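Buy the simulator seat first, argue about the arm later

I've had the Otik starter seat for 12 weeks now, which is long enough to be annoyed by it properly, and I still think it's the best money a small shop like ours can spend on automation this year. I know how that sounds. I used to roll my eyes at anybody selling me a pretend robot. I wanted the real one, bolted to a real bench, making real noise!

If you haven't run into it, Otik sells a subscription where you get a two-armed robot in a simulated room, plus the controls to drive it around and practice jobs with it. You pay $36 a month for the basic seat, or you can buy the full kit outright for $659, which gets you the hand controllers and a bigger pile of rooms. I started on the monthly seat and moved up to the kit after 2 months, and no, they don't credit what you already paid. I asked. Twice.

My argument is pretty simple. Most of us who buy robot arms for small work buy them too early. We fall for the video, we order the hardware, and then we spend the first half year finding out what the job really is. You can do a lot of that finding out on a laptop with a cup of coffee next to it, and when you drive the gripper straight into a wall the only thing you lose is a little pride. 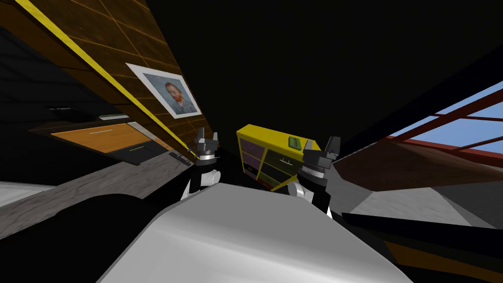
I get asked a lot whether the graphics are good enough, and I think people worry about the wrong part. Otik's rooms are fine. They're a bit gloomy, the colors are odd, and whoever decorated this one gave the robot a Van Gogh style portrait to work under, so somebody over there was having fun. What I care about is the view. You're looking out over the robot's own rounded body with a gripper up on either side, and the room can sit at a pretty wild tilt. It made me a little queasy the first week. But look at what's in front of you from there - a yellow-framed cabinet with a small green thing on top, and the right gripper already blocking part of the cabinet. That's the sort of problem that eats your afternoons with a real arm, and I'd much rather meet it at $36 a month.

Compare that with the Plustico trainer, which is the other one people bring up. Plustico is prettier, no contest. The lighting is lovely and everything looks like a kitchen catalog. It also gives you a nice fixed view from across the room by default, and I got very good at driving from that view, and then I was hopeless the minute I switched over to the robot's side of things. I felt like I'd learned to park by watching my car from a balcony. You can change the setting, but it's buried, and I bet plenty of folks never find it.

Now the complaints, because I have them. Drawers in Otik are too polite. They slide when you tell them to, and I have never in my life owned a drawer like that. Ours at the shop stick in January and then shoot open and dump screws on your shoes. The handles on the Otik furniture can be thin and pale and hard to pick out in a dark room, and I've spent whole evenings squinting at one. You can turn the lights up a notch, though it resets every time you load the room, which drives me nuts. And the manual is bad. It reads like notes somebody wrote to themselves.

Support is slow but kind. I'll leave it there.

I also don't buy the pitch that a sim seat replaces the hardware. Otik's sales page leans that way and I wish it wouldn't. Grip is where it falls down for me. A block in a simulator is a block, and you pick it up or you don't. The stuff we handle is floppy or oily or has a sticker half peeled off, and no amount of practice in a pretend room got me ready for that. When we finally borrowed a Sandhu arm for a trial at the Heltcombe unit, I was smooth as anything getting the gripper to the part, and then I squashed the part.

Still, I got to the part! A year ago I'd have spent that whole trial just learning which stick did what. We used the time to find out that two of our three jobs weren't worth automating, and the third one probably is. I'd have happily signed for the arm before knowing that, and it costs a whole lot more than $659.

So if you're a small outfit and you're itching to order, get a month of the seat first and make whoever will really be running the thing drive it. Put them in one of the dim rooms with the tilted view and let them grumble. If they're still logging in by the third week, go get your hardware quote.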